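March
Words by Zawadi Masanja

Rosaura Condori apologises for the smell of paint before I've got my coat off. She needn't have. I love that smell, and I love a white room, and the workroom at the back of her terraced house in Trurkthorpe is the whitest I have ever stood in.

"It was brown," she says, delighted. "Brown walls, brown lino, a brown bench someone had varnished over and over again. You couldn't find a pin on it. I lost so many pins!"

Rosaura mends table linen. Tablecloths, mostly, and napkins, and now and then a christening gown if the family asks nicely. She works under the name Huanca and has done so for long enough that people in Gramport, a good hour away by bus, send her their grandmothers' cloths wrapped in tissue. Last year she got through 103 pieces. This year she decided that the room deserved some attention too.

The big change was the worktop. She wanted it pale and she wanted it plain, with no pattern to fight against when she is following a thread. Her neighbour Noboru Tanabe helped her take out the old bench and spent two weekends on the new one, sanding the edges until she could run a silk scarf along them without a snag. The whole job, paint included, cost her £430.

"Noboru thought I was mad to have it so light," she says. "He said I'd be wiping it all day. Well, I am wiping it all day. I enjoy it."
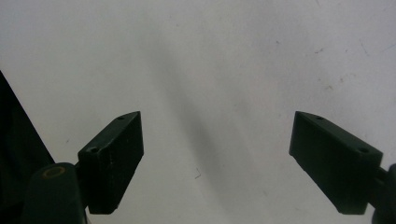
She is very good on the subject of white, by the way. I'd gone in thinking there was one sort and came out knowing there were dozens. The first pot she tried had too much blue in it and made every old cloth look dirty — "like teeth next to a shirt", she says — so she went back and chose something softer, a white with a bit of cream to it.

"Old linen is never pure white. If the table is kinder, I can see what colour the cloth really is, and then I can match my thread."

Her rule now is that the surface gets cleared at four o'clock, whatever state the work is in. Scissors go in the drawer, threads go back in their tins, and the cloth is folded over a rail by the door. She used to leave everything out overnight and dread coming down to it.

Does she miss anything about the brown room? She thinks about it for quite a while.

"The radio sounded better," she says. "All that varnish, maybe. I've moved it to the kitchen and I leave the door open."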